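Minutes of the Infrastructure Meeting, Grovo Hosting Cooperative
Nov 3, 2024, held online and in the small office in Bineva
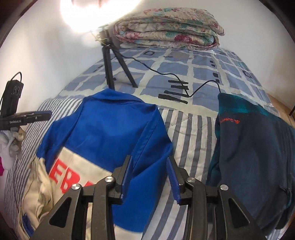 Taken by the meeting secretary, Grovo Hosting Cooperative

Present: the chair, the secretary, both system administrators, the support lead, the person responsible for billing, and the representative of the member sites. The developer of the control panel joined for items 4 and 5.
Apologies: the accountant.

1. Opening and previous minutes

The chair opened the meeting and asked if there are corrections to the last minutes. The support lead asked to change one sentence in item 6, where it was written that the mail queue "was lost". The queue was delayed and then delivered. With this change the minutes were accepted.

The chair asked that we keep to the order of the agenda, as the last meeting went over time by a lot. The item on backups was moved to the end with the agreement of all.

2. Actions from last time

The first administrator has renewed the contract for the second rack. The new contract is in the shared folder.

The support lead has rewritten the page about changing name servers. Two members have already written to say that it is easier to follow than before. One member wrote that the pictures of the old panel are still in it. This will be corrected.

The action to test the spare router was not done. It stays open and goes to the second administrator.

The letter to the registrar about the wrong invoices was sent. There is an answer, but it does not answer our question. The person responsible for billing will write again and attach the invoices this time.

3. DNS: move from the old zone servers to Prulach

This was the main item of the meeting.

The first administrator presented the plan. At the moment we have 118 zones on the old servers. The old servers run a version of the software which does not receive updates after January. The proposal is to move all zones to Prulach, our new pair of name servers, before that time.

The move will be done in groups. For each group the steps are the same:

The TTL of the records is lowered one day before.
The zone is copied to Prulach and compared with the old one, record by record.
The name servers are changed at the registrar.
The old servers continue to answer for one week.
The TTL is put back to the usual value.

The second administrator said that the comparison must be done by the script and also by a person for the zones with mail. In the test the script did not report a difference in one TXT record, where the text was longer than one string. The record was correct on the old server and was cut on the new one. If this happens with a DKIM key, the mail of the member can go to the spam folder and the member will not know why.

The representative of the member sites asked how long the members will be without their sites. The first administrator answered that there should be no time without the site if the steps are followed in the right order. The risk is with the members who manage their domain at another registrar, because there we can not change the name servers for them. There are 17 such zones. These members must do it on their own, and some of them do not read our mail.

There was a longer discussion about what to do with these 17. The chair wanted to set a final date and to switch off the old servers after it in any case. The representative was against this. She said that several of the sites belong to small clubs where the person who knows the password has left, and it takes them weeks to get access again. The support lead said that she can telephone them, but not all in the same week as the billing questions.

It was agreed that the support lead writes to the 17 members first by mail, and telephones those who do not answer after two weeks. The old servers stay on until all have moved, but not longer than the end of January. If a member has a real problem with access, he or she can ask for help in getting the domain back from the registrar, and we will give a written confirmation that the site is hosted by us.

Decision: The plan is accepted. Six in favor, one abstained.

4. DNSSEC

The developer of the control panel joined the meeting.

The first administrator would like to sign all zones after the move. The developer explained that the panel can show the DS record to the member, but it can not send it to the registrar. The member must copy it by hand. If he copies it wrong, the domain stops to resolve for everybody who uses a validating resolver.

The second administrator proposed to start only with our own domains and with the members who ask for it. He reminded the meeting that we had such a case with our own status page, and that it was hard to explain to people why the page which should tell them about problems was the one they could not open.

The representative asked if signing is necessary at all for a small site. The first administrator said that it is good practice and that more mail providers look at it now. He does not want to force it.

Decision: Signing starts with the domains of the cooperative. Members can ask for it through support. The subject comes back after the move is complete. No votes against.

5. Control panel (Mamo)

The developer reported on the new version of Mamo. The form for adding a record now checks the most common mistakes before it saves: a missing dot at the end of a host name, a CNAME on the same name as another record, and an MX record which points to an IP address. In the old version all of these were accepted and the error came only later.

The support lead was very happy with this, as she gets this kind of question almost every day. She asked if the error text can be written in simple words. At the moment it says "RRset conflict at owner name", and this does not help a member who only wants to add his shop. The developer agreed and asked her to send better texts. She will do it for the five most common errors.

The history of changes was also shown. A member can now see which record was changed and when, and can go back to the earlier state of the zone. The second administrator asked how long the history is kept. The developer had planned to keep it without limit. After a short talk it was decided to keep it for one year, so that the database does not grow too much.

The person responsible for billing asked if the expiry date of the domain can be shown on the first page of the panel. For the domains which we registered, this is easy. For the others, the panel must ask the registry, and some registries limit how often one can ask. The developer will look at it, but without a promise of a date.

The developer left the meeting.

6. Prices for domains

The person responsible for billing reported that our registrar will raise the price for several endings. For the most used ending the difference is small and we can carry it until the annual fees are reviewed. For 3 of the less used endings the increase is much higher and we would pay more than we receive.

The chair proposed to inform the members who have domains under these endings before the renewal, so that they can decide if they want to keep them. The representative supported this and asked that the letter says clearly the old price and the new price, and not only "an adjustment".

It was also asked if we should change the registrar. The first administrator said that he would not do this in the same winter as the move of the zones. All agreed.

Decision: Letter to the affected members, text by billing, to be read by the representative before it is sent.

7. Backups

The second administrator reported that the backup disk is 80 percent full. The reason is mostly old copies of sites which were closed long ago. According to our rules, such copies are deleted ninety days after the member leaves, but the script which does it was stopped during the repair of the storage and was not started again.

The chair asked that this is started again this week, also for reasons of data protection. The second administrator will first make a list of what would be deleted and show it to the chair.

A test of restoring was done with one site and one mailbox. The site came back complete. The mailbox came back without the filter rules of the user, which are stored in a different place. This place will be added to the backup.

8. Any other matters

The door code of the office in Bineva will be changed. The new code is given by telephone only.

The representative asked if the minutes can be put on the member page sooner. The secretary will try to have them ready within one week.

Open actions

Second administrator: test of the spare router; list of old copies; filter rules in the backup.
First administrator: groups and dates for the move to Prulach; signing of our own domains.
Support lead: mail and calls to the 17 members; error texts for Mamo; new pictures on the name server page.
Billing: second letter to the registrar; letter about prices.
Developer: one year limit for the history; look at the expiry dates.
Secretary: minutes on the member page.

The date of the next meeting will be sent by mail when the dates for the first group of zones are fixed. The chair closed the meeting.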